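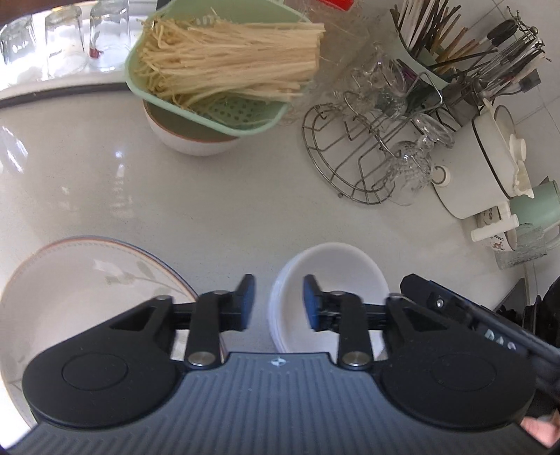 Zarnlow Colander Basket: a small thing I love

18 Dec 2025

I bought this pale mint basket from Welolley in June and it has barely left my counter! It's plastic, with a perforated grid in the bottom, and it sits happily over a bowl (mine usually ends up tilted, and that's fine). Noodles, berries, washed lettuce — it all goes in. It cost me $19, and I'd pay that again for how easily it rinses clean.

My one gripe is that long noodles like to climb out over the edge if you pile them up. I'd love a deeper one. Still, I've already ordered a second for my sister, and she's getting the green too.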